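Search this site Go
Progress report, July
By the evaluation lead, Cultdale site

Re: Lencho hand-held gripper kit, review for purchase

Quick one this month, the long version comes with the final numbers. We are past the halfway mark on the Lencho review and still inside the budget you approved. Short answer: keep going, but don't sign for the second batch yet.

What we did since the last report. Set up the bathroom corner at Cultdale as the main test room. Counter with sink, toilet, the tray, small stuff on the surface. Ran the kit there most mornings, 9 to noon, afternoons for checking files. Logged 862 takes total. The target for this stage was 900 so we're short, mostly lost to the battery problem (see below). Should make it up in the first week of August.

Takes are short on purpose. Reach, close, lift, put back. Bathroom cleaning is what the Ferkside contract asks for so that's where the time went, kitchen tasks moved to the next stage.

Grip. Good. Better than the kit we returned in spring. The pads close evenly and the trigger is light enough that nobody complained of a sore hand after a full morning. Thin things are still hard, cloth corners and paper especially. Bottles fine, handles fine. Lids so-so, depends on the angle you come in at.

View. The wide lens gets both the pads and most of the room, which we wanted for the Ferkside people. The marker plates stay readable in ordinary room light. Haven't tried it with the lights down. 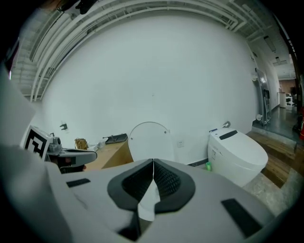
Trornalside wrote back on the draft of this section and does not agree with us on the pads. Their note says the grip scores look good because the kit was new, and that on their own set the pads went smooth after a few weeks and small bottles started to slide. They'd like us to repeat the bottle takes at the end with the same pads, no swap, and report both sets side by side. They also asked that we stop calling the trigger "light" untill somebody with small hands has used it for a full day.

Fair on both. We'll repeat the bottle takes on the old pads, it costs us one morning. Small hands test is on the list too.

Battery. This is the weak spot. Lencho says a full morning on one charge, we got that on the first unit and not on the other. Second unit dropped out in the middle of takes, 46 files had to be thrown away. Replacement pack came, same thing, so it's probably the connector. Unit has gone back. They've agreed to cover shipping, we have that in writing.

Software. Upload is slow but it works. File naming is a mess, it resets the count every time you restart, so we rename by hand at the end of the day. Asked for a fix, was told "next release", no month given. If you have any pull with their sales side please use it on this.

Support. Mixed. Phone is good, you get a person. Email takes 3 days or more.

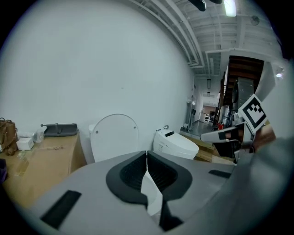 Money. Spending is on plan. The only extra was spare pads and a second charger, both came out of the small parts line. No new request this month. Rent on the Cultdale room is paid thru the end of the stage.

Next:
- finish the missing takes
- repeat bottles on worn pads for Trornalside
- small hands day
- get the second unit back and run it hard, full mornings, before anyone talks about batch two
- start moving kitchen items over

Decision needed from you: can the Ferkside demo slip by two weeks. We could do it on time with a single unit but if that one quits in front of them we have no backup. I'd rather wait. Need a yes or no before the room gets re-booked, they are holding the slot for us untill the end of the month.

Take log and the shipping email are in the shared folder, same place as last time.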